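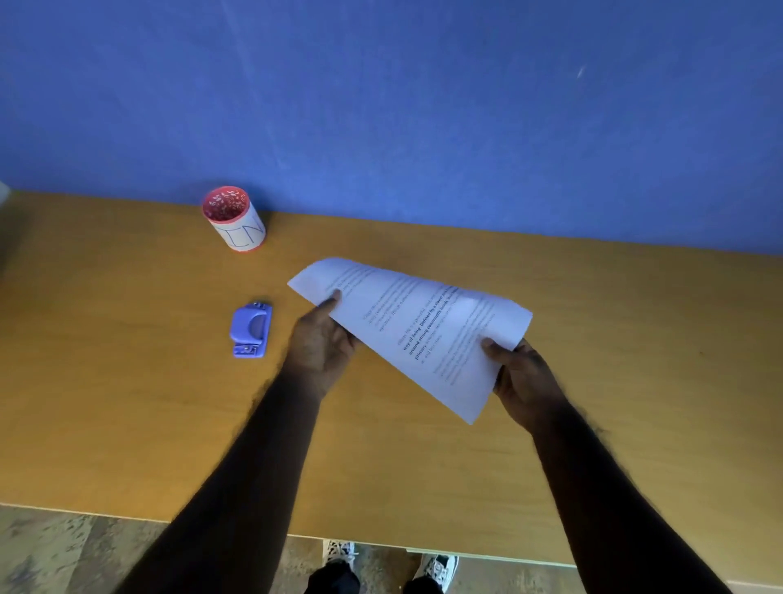 Maham Kazmi wants it written down before anything else that the walk-round last October started too late, with the first families already in the corridor while the floor tape was still going down, and that she would like to have it finished by 8:30 this time. Agreed, and the list below has been put in a new order to suit her.

STEKIK OPEN DAY: SAFETY CHECKLIST WITH COMMENTS
Filled in by Yasir Khattak
Mark each line OK, FIX or N/A, and please do write a comment, even a short one. I read them all with my tea and they help more than the ticks do.

1. Doors and walkways

Main door opens fully and stays open: OK
Comment: The hook is a bit stiff but it holds. Thank you to whoever oiled it.

Walkway to the Dunstan room clear: FIX
Comment: Two crates and a rolled-up banner. I moved the banner myself, but the crates are heavier than they look and want a cart.

Visitor limit posted at the door (266 for the whole building): OK

2. Breton arm, handling demonstration

Emergency stop pressed and reset, both buttons: OK
Comment: Pressed each one with the arm moving slowly, and it stopped nicely both times. Do this again after lunch, please, even if you feel silly doing it with people watching.

Barrier 3 feet from the farthest reach of the arm: FIX
Comment: Fine on three sides. On the window side the posts have crept in, and small children lean, bless them. Move the posts out and tape the feet.

Speed held at the demonstration setting: OK

Gripper pads checked for splits: OK
Comment: One is getting shiny. It will do for the day, and there is a spare pair in drawer 444.

3. Paper-handling table

Pages free of staples and clips: OK
Comment: Went through the whole stack by hand.

Hole punches and other desk things put away before visitors sit down: FIX
Comment: Little fingers find them at once. The box under the Plosoditz stand has plenty of room.

Presenter's sleeves and jewelry: OK
Comment: Bare forearms, no watch, no bracelets. Same rule for any visitor invited to try, and ask kindly.

4. Plosoditz mobile cart

Bumper switch stops the cart: OK

Battery charged and charger unplugged: FIX
Comment: Charged, yes, but the cable was still lying across the floor at 7:45. Coil it and hang it up.

Cart does not cross the visitor line: OK
Comment: Ran the loop four times with Maham walking alongside. It is a dear thing but it does cut the last corner, so the line there has gone out by a foot.

5. First aid and people

Kit stocked and sealed: OK

One trained person at every moving machine: FIX
Comment: The cart has no cover between 12:00 and 12:30. Either find someone or park it with the power off.

Fixes to be signed off by Maham before the doors open.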